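News from the Marar cell: new fingertips and a new routine

Many of you asked why the Marar cell, which picks up and folds garments for the Bromus project, was stopped for most of September. The short answer is the gripper. At 3951 cycles the left finger began to close later than the right one, and thin cloth was slipping out on that side. Iara Navarrete took the gripper off the wrist and found lint packed behind the finger base, where our weekly cleaning never reached.

She cleaned both sides, put on a new pair of fingers and set the zero position again. After this she opened and closed the gripper 31 times with nothing in it, and then we went back to cloth. We use sports jerseys for this check. The mesh is light and the printed numbers are stiff, so one garment gives the gripper two different jobs. 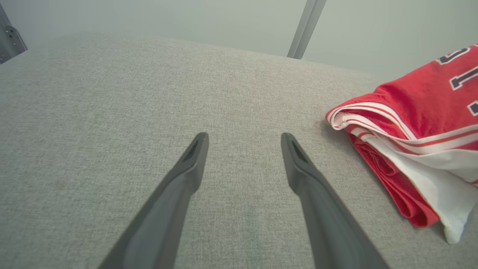 The wrist camera's view with the fingers open and a red and white jersey at the right.

From now on the fingers will be changed at 3000 cycles, even if they look good. Before each shift, please brush the slot near each fingertip and wipe the inner edges with a dry cloth. Do not use compressed air — it pushes the lint deeper into the base. The screws of the finger base are tightened by hand first, then with the small torque key from the Burnar drawer. If the camera was moved during the work, run the calibration again before you load any program.

We have 6 spare pairs from Zunport on the shelf. When you take one, write the cycle count in the cell notebook and tell Isla Brunton, who makes the next order.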